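Magesa is back together: spring service and simulator setup

Our sidewalk cart went on the bench at the end of winter and came off it last week. Several people have asked what took so long, so here is the full account from the Oltstead shop. It covers the mechanical service, the camera swap, and the work on the simulator side, and that last part is where most of the time went.

The cart had run 372 hours since its last full service. It was pulling slightly to the left on flat ground and the rear tires were worn on the inside edge. Neither problem was bad enough to stop work, but the front camera mount had also developed a crack on one side, and that was. A camera that moves by a hair every time a wheel drops off a curb cut makes everything else hard to trust.

Mechanical

Ramil Mangubat did the teardown. Both rear wheels came off, the hubs were cleaned and regreased, and the left motor coupling was replaced. The old coupling had play in it, which accounts for the pull. The new one is the same Flevex part with the longer set screw. If you have the older short screws in your drawer, please throw them out. They fit, and they back out.

The battery tray got new foam and a proper strap. Up to now it was held by two zip ties that somebody put on in a hurry last fall. The charging contacts were cleaned with a fiber pen. Please don't use sandpaper on them. The plating is thin and we have already ruined one set.

Ramil also rerouted the cable for the emergency stop. It used to run under the lid hinge, and the jacket was nearly worn through. It now goes down the back corner post and has a drip loop at the bottom. The stop button was tested with the cart on blocks and again on the floor at walking speed.

The service interval for the hubs used to be written nowhere. It is now on a label inside the lid, along with the torque for the wheel bolts – 30 newton meters, dry, no thread locker.

Camera mount

Lilian Rugemalira drew the new mount. It is bent aluminum in place of the printed one, and it picks up the two existing holes on the front plate plus one new hole in the center. The camera can still be tilted, but the tilt is now set with a pin. Before, you loosened the knob, looked at the screen, tightened the knob, and found it had moved again.

After the mount was fitted we redid the calibration from the start. Lilian used the big board on the rolling stand, not the small one taped to the wall. The procedure is in the shop binder, second tab. The part people skip is letting the camera warm up first. Turn the cart on, do something else for a while, then calibrate. The numbers drift when it is cold.

When the calibration was finished we wrote the new values to the cart and to the simulator on the same afternoon. Last year the two were a month apart, and a good deal of testing was done with a simulated camera that no longer matched the real one. There is now one settings file for both. If you change it, put your initials and the reason in the top line.

Simulator

We run the cart's driving software in Leltetar before it goes outside. The setup had been neglected. It still opened on the old parking lot map, which has flat ground, painted lines and not much else. Magesa doesn't work in parking lots. Adhiambo Minja moved everything over to the downtown map, where there are sidewalks, curbs, an intersection and people walking.

Getting the map to load was quick. Getting the cart to behave in it was not. These are the things that needed fixing, more or less in the order we hit them.

The ground height was off. The simulated cart started with its wheels slightly under the surface, and it hopped when the run began. The hop upset the tilt estimate and it took a while to settle. The start height is now set from the wheel radius in the settings file, so it will follow if we ever change tires.

The mount tilt was entered with the wrong sign. For one whole morning the simulated camera looked up where the real one looks down, and we had very nice views of buildings. This is corrected, and the sign convention is drawn on the whiteboard. Please leave the drawing there until it has been copied into the binder.

Shadows were a bigger job. Downtown the buildings throw hard-edged shade over the walkway, and the cart's ground detector read some of those edges as a step down. It braked for them. Ignacio Nguyen-Tran went through the logs and found the detector was leaning too hard on brightness. He turned that part down and gave more weight to the depth reading. It no longer brakes for plain shade. It still slows a little when a shadow and a pavement joint fall on the same line, and we have left that alone for now.

Grates gave the opposite trouble. The detector was too relaxed about them. A grate has dark gaps with bright bars, and with the old thresholds the cart treated it as ordinary textured paving and went straight down the middle. In the simulator nothing happens if you do that. On a real sidewalk our front caster can catch, as anybody who was out with the cart last October will remember. Grates are now marked as a surface to go around if there is room, and to cross slowly if there isn't.

Crosswalk stripes were fine on the first try. We did have to make sure other painted lines running over the stripes were ignored, as the cart was tempted to follow them.

Once those were in, Adhiambo set up the overnight batch. It starts the cart at different points on the map, changes the time of day, and lets it run a short route. The last batch was 3,000 runs. It finished over the weekend and the failures were all in one place, a tight spot between a post and the curb where the planned path was narrower than the cart. That turned out to be our own mistake in the width setting. The new mount has bolt heads that stick out on each side and nobody had added them.

What is still open

The simulated pavement is rougher to look at than it is to drive on. The camera picks up the coarse texture but the wheels feel a smooth plane, so we learn nothing about vibration from these runs. Ignacio would like to record vibration on the real sidewalk in May and feed it back in. That needs a dry day and someone to walk with the cart.

Fire hydrants are recognized well at close range and poorly at a distance, where they are only a few pixels tall. For a cart at walking speed this may not matter. We would still like to know at what distance the label becomes steady, and Themis Zacharopoulos has offered to pull that out of the logs.

The night settings have not been checked with the new camera values. Please keep to daytime runs, both outdoors and in Leltetar, until they have.

Before you take it out

Check the pin in the camera mount. Check that the settings file on the cart has the same date as the one on the shop computer. It should read 2022-04-30. If it doesn't, stop and call Lilian before you do anything else. Push the cart by hand for a few yards and listen to the left rear wheel. The new coupling is quiet, and a click means the set screw is on its way out.

Test the emergency stop every time, even if the person before you did it an hour ago. Write the hours down when you come back. The column in the log for "surface" is new. A word or two is plenty, such as slabs, asphalt or brick, and note any grates you had to cross. 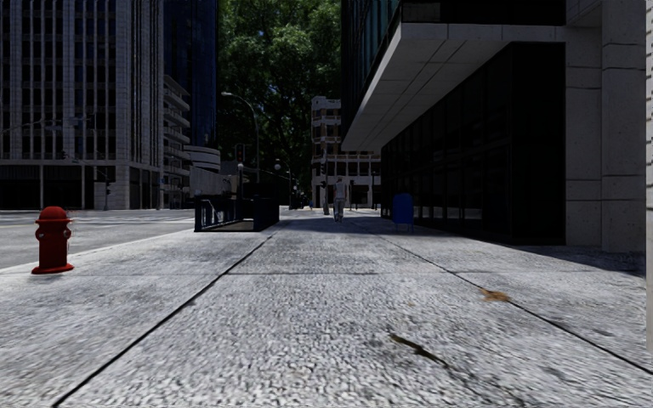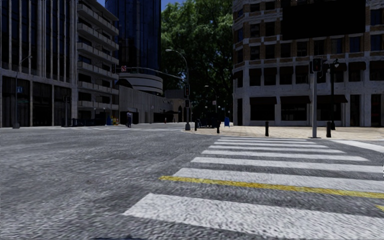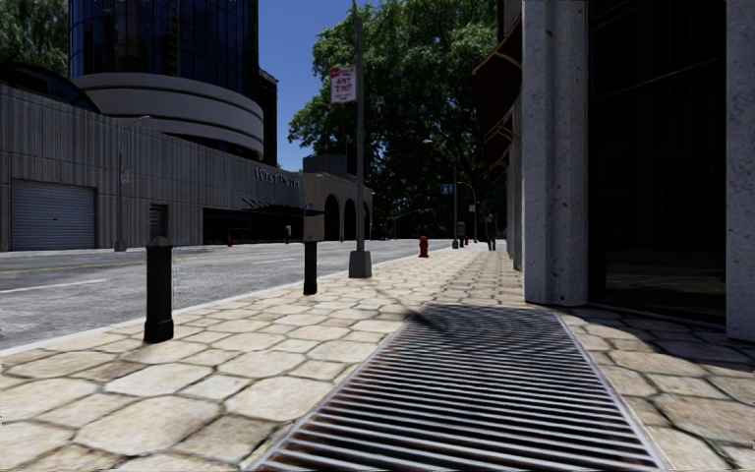 Simulated street views from the downtown map. The grate is in the last one.

Spare couplings and set screws are in the gray cabinet, bottom drawer. The old printed mount is on the shelf above it if anybody wants to look at the crack. Questions about the mechanical side go to Ramil, and anything about the map or the overnight batch goes to Adhiambo.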